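About Ditgate

Ditgate furnishes and looks after shared workrooms. Noel Dagdag started the company with one rented floor and 34 secondhand desks, most of which needed new feet. Today we keep 53 rooms in working order for small firms that don't want to buy their own furniture.

A room from us comes with desks, mesh office chairs, and a place to hang coats and bags. We like freestanding coat racks with a heavy base, as they can be moved when the desks are. Cables get tied up on the first visit and checked again every April.
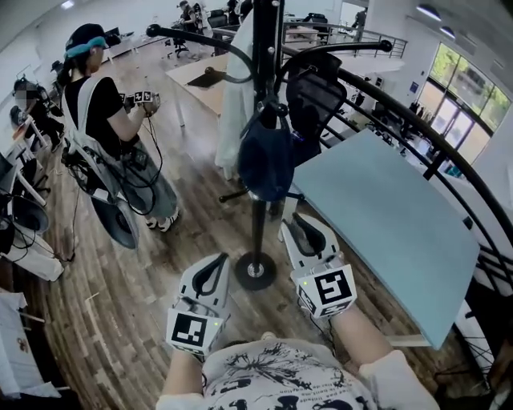 Wood floors are swept weekly and get felt pads under anything that is dragged often. Spare table tops are kept upright until someone asks for one. Our store on the ground floor holds 3,000 parts, mainly casters, hooks, and desk frames.

Rentals run month to month. Delivery is free within 40 miles, and we take everything back when you leave. Chairs with worn seats are swapped at no charge.

Office hours: Monday to Friday, 9 to 5
Page updated 6 December 2020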